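OK so I finally quit buying bread in April and I have thoughts. Long thread, sorry, go get a snack

My starter is 21 weeks old and lives in a jam jar on top of the fridge. I killed two before this one. The first got left in the oven and I preheated the oven. We don't talk about the second

Everything I know comes from an old baking pamphlet by a guy named Rhydian Parri that I found in a thrift store in Nunlow. 35 pages, no photos, and he is SO grumpy about people who add sugar. I love him

His basic loaf is flour, water, salt and 200 grams of starter. I use Maddocks bread flour when the store has it and whatever's on the shelf when it doesn't. The dough feels a little different (stickier with the cheap stuff) but my family eats both at the same speed

Biggest change for me was time. I used to give it 4 hours on the counter and bake it no matter what it looked like. Now in a cold kitchen I just leave it alone until it's puffy and wobbles when I nudge the bowl. Some days that's bedtime!! Then it goes in the fridge and I bake before work

Also please let it cool before you cut it. I know. I KNOW. I still fail at this one, there's a squashed heel in my kitchen right now with butter on it

Someone asked about gear – a bowl, a heavy pot with a lid, a cheap scale. I do have a fancy Usito scoring knife I got for my birthday and it's lovely, but a fresh razor blade did the same job for months

Things I still can't do: baguettes, anything with rye, getting the seeds to stay on the outside. If you've cracked the seed thing please tell me, I'm sweeping sesame out of the toaster every day

My sister in Gretstead wants some starter so I'm going to dry a batch on parchment and mail it to her in an envelope. Parri says it keeps for ages like that. Will report back if it wakes up

Next up is the cinnamon raisin one from page 21, and I'm doubling the raisins, he can be mad about it 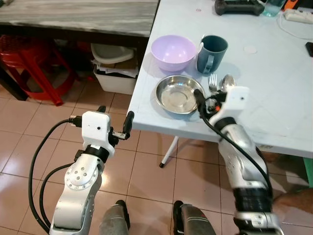

Pale blue-white table, pinkish-beige tile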